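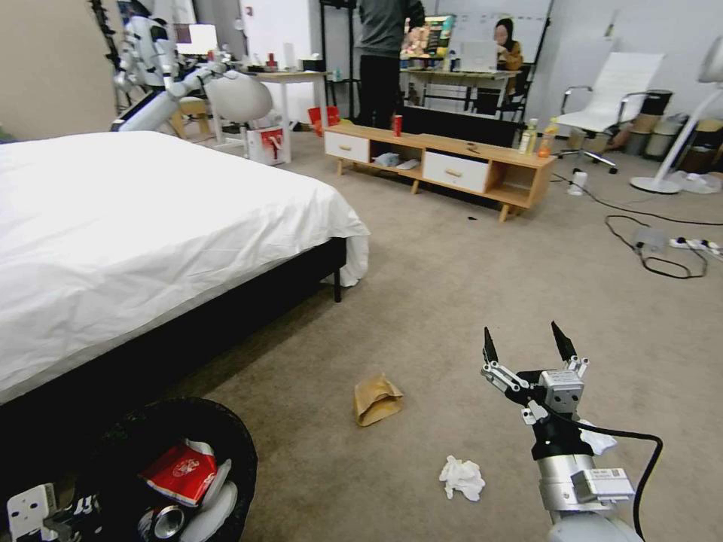 White duvet on a black bed frame, beige carpet.

Guides > Tea > Cold brewing

How to cold brew oolong in the fridge

Cold brewing suits rolled oolong very well. It takes almost no work, but you do need to start the evening before. I use this method from May through to September, and most of the winter too if I have an open bag to finish.

What you need

A glass jug or bottle that holds at least a litre, with a lid
15 g of rolled oolong
900 ml of cold water
A fine strainer
A second jug to strain into

The tea I use most is the light roast from Minhas. The Hudanura spring oolong works too, though it is greener and needs less time. Strip-style oolongs are fine but they take up more room in the jug and are a nuisance to strain.

Method

1. Weigh the leaf. Spoons are no good for rolled oolong, as the size of the pellets varies so much from one bag to the next.

2. Rinse the leaf. Put it in the strainer, pour over enough hot water to wet it, and let it drain straight away. You can skip this, but the pellets will open more slowly.

3. Tip the leaf into the jug and pour in 300 ml of the water. Swirl it and leave it on the worktop for 15 minutes.

4. Add the rest of the water, put the lid on and move the jug to the fridge.

5. Leave it overnight. I put mine in at 10 pm and strain it at breakfast. Greener teas can come out a couple of hours earlier.

6. Strain into the clean jug. Don't squeeze the leaf.

It keeps for 2 days in the fridge with the lid on. After that the smell goes flat and I pour it away.

Water

Tap water in Stastdale is hard, and it leaves the tea dull and a bit chalky. I run it through an Andix filter jug first. If your water is soft you can use it straight from the tap.

If it doesn't taste right

Too weak: leave it longer before you add more leaf. Tightly rolled pellets may still have closed centres in the morning.

Too strong: top it up with cold water in the glass. There's no need to throw the batch out.

Cloudy: usually dust from the bottom of the bag. Use a paper filter for the last of it.

Using the leaf again

The same leaf will take one hot steep afterwards. Use it the same morning, with water just off the boil, and give it four minutes. It won't have much scent left but it is a decent cup.

Comments

leafandlid
Does this work with a dark roast? Mine came out tasting of not much.

Reply from the author
It does, but go a few hours longer and skip the rinse.

potting_shed
Tried it with the Hudanura and took it out at six in the morning. Very good. Second steep was a bit thin.

marrowfat
I do mine in an old squash bottle, but getting the leaves out of the neck is a pain. Will get a jug.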